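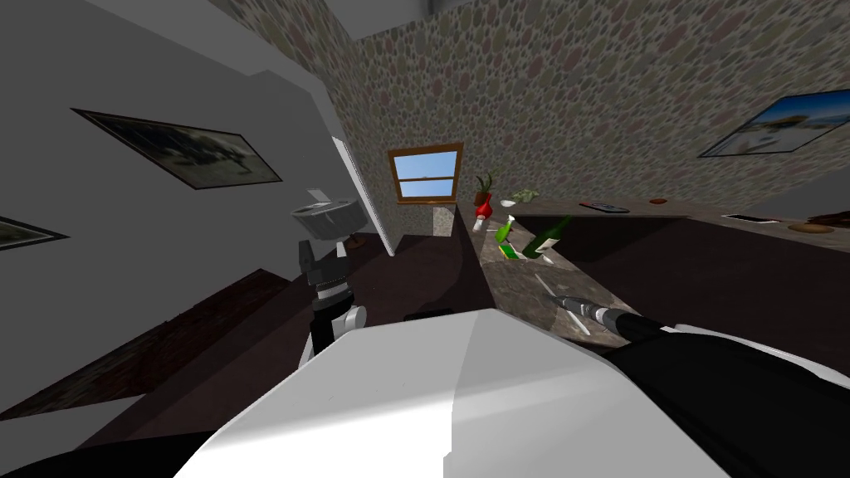
Zur Frage, ab wann ein Simulationslauf als Nachweis im Sinne unseres Regelentwurfs gilt: Ich halte die bisherige Formulierung in Abschnitt 4 für zu weich. »Repräsentative Haushaltsumgebung« lässt sich auf fast alles anwenden. In der gerenderten Küche von Selel liegt auf der Arbeitsplatte eine dunkelgrüne Glasflasche auf der Seite, in der Nähe ein zerknülltes hellgrünes Tuch, weiter rechts eine flach liegende Fernbedienung. Drei Objekte mit völlig verschiedenem Kontaktverhalten, und der Entwurf behandelt sie als eine Klasse »Kleinteile«. Der silberne Greifer steht mit der Spitze knapp über dem Stein. Welcher Mindestabstand zur Platte in dieser Lage zulässig ist, steht im Entwurf nirgends.

Auf der Liste wurde dazu geschrieben:

> Wir haben bei Vollside den Entwurf gegen unseren
> Bestand laufen lassen. Von 3.354 Episoden erfüllen
> 2.213 die Kriterien aus Abschnitt 4. Der Rest fällt
> fast vollständig wegen fehlender Angaben zur
> Kameralage heraus, inhaltlich sind die Läufe in
> Ordnung. Muss die Kameralage wirklich Pflichtfeld
> sein? Die Bewertung erfolgt ohnehin über die
> Objektposen und nicht über das Bild.
>
> Außerdem: Reicht es, die Kontaktkraft am Greifer
> pro Episode als Maximum anzugeben? Die Zeitreihe
> kostet uns erheblich Speicher.

Zur Kameralage: ja, Pflichtfeld. Sobald ein Dritter den Lauf anhand der Bilder nachprüfen soll, braucht er die Neigung gegen die Lotrechte. Bei stark geneigter Kamera verlaufen Wände und Arbeitsplatte diagonal durchs Bild, und ohne Extrinsik lässt sich nicht mehr sauber trennen, ob die Platte kippt oder die Kamera. Dass die Bewertung über Objektposen läuft, hilft dem Prüfer nicht, denn genau diese Posen soll er ja unabhängig bestätigen können. Fehlende Werte dürfen aus der Szenendatei nachgetragen werden, sofern deren Prüfsumme mit der des Laufs übereinstimmt. Das sollte einen großen Teil der ausgeschlossenen Episoden wieder zulassen.

Zur Kontaktkraft: Das Maximum allein genügt nicht. Ein einzelner Spitzenwert beim Aufsetzen und eine gehaltene Kraft gleicher Höhe sind sicherheitstechnisch verschiedene Vorgänge. Mein Vorschlag ist ein Fenster um jeden Kontaktbeginn, 80 ms davor und 400 ms danach, in voller Abtastrate. Außerhalb des Fensters reicht das Maximum. Bilyk protokolliert bereits so und kommt mit dem Speicherbedarf zurecht.

Für Abschnitt 4 schlage ich folgende Änderungen vor:

4.2 Objekte sind mindestens nach starr, verformbar und zerbrechlich zu klassifizieren. Die Klasse ist je Objekt anzugeben, eine Sammelangabe je Szene ist unzulässig.

4.3 Liegende Behälter gelten als eigene Ausgangslage. Ein Nachweis mit stehender Flasche deckt die liegende nicht ab.

4.5 Bei zweiarmigen Systemen ist der Zustand des zweiten Arms für die gesamte Episode mitzuschreiben, auch wenn er an der Aufgabe nicht beteiligt ist.

4.6 Der Abstand Greiferspitze zu Auflagefläche ist als eigene Größe zu führen. Ein Grenzwert wird je Greifertyp festgelegt.

4.5 war in der letzten Fassung gestrichen worden. Ich bitte darum, den Punkt wieder aufzunehmen. Die meisten Kollisionen, die wir bei Vurunus in der Auswertung finden, betreffen den ruhenden Arm — und der taucht in den Protokollen oft gar nicht auf.

Offen ist aus meiner Sicht noch der Umgang mit Dekorobjekten ohne Kollisionskörper. Gerahmte Bilder an der Wand sind unkritisch. Bei einer Topfpflanze auf der Arbeitsplatte sehe ich das anders: Ohne Kollisionskörper kann der Arm sie durchfahren, und der Lauf gilt trotzdem als bestanden. Für alles, was im Arbeitsraum steht, sollte ein Kollisionskörper verlangt werden. Wer dazu Gegenargumente hat, bitte mit Messwerten zur Rechenzeit.

Den konsolidierten Text stelle ich im Juli ein. Einwände zu 4.6 bitte vorher, weil davon die Tabelle im Anhang B abhängt.

Kategorie: Normen & Prüfverfahren | Simulation
7 Antworten · 2-mal geteilt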